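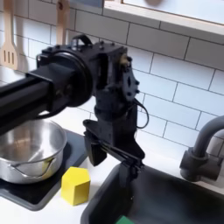

Visit Report: Open Day at the Drovell Rehabilitation Center

14 comments | 56 shares

The Drovell center opened its outpatient floor to visitors on Wednesday. The tour covered four treatment areas, starting with the cold therapy room and ending with the daily living unit. The cold chamber, a Skundov model, runs sessions limited to 3 minutes. Patients are screened for blood pressure and circulation problems before the first session, and gloves and dry socks are required.
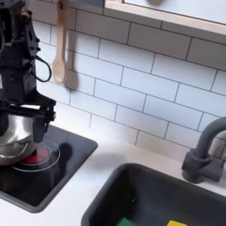 Grip training follows a fixed schedule of seven weeks. Patients start with putty and soft foam, then move to objects with a narrow edge. Staff grade each grasp by where the fingers close. Holding a bowl by its rim, as the black gripper does with the steel one over the cooktop, counts as a pinch grasp and is harder for most patients than supporting the bowl from below. Scores go into the Movomura software – the same file the physician reads at review. 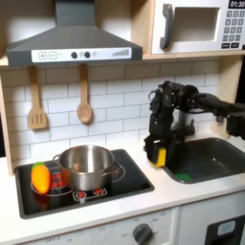
Occupational therapy sessions at Drovell last 56 minutes, including rest. The therapist sets the height of each task according to shoulder range. A low target such as a sink suits early sessions, while a microwave on an upper shelf, like the white toy one at the right, calls for a reach that some patients should not attempt without clearance.

The last stop was the records desk. Referral forms are accepted by mail or in person, and the center has over 3000 patient files on its books. Parking is behind the building, off the Bukhari entrance.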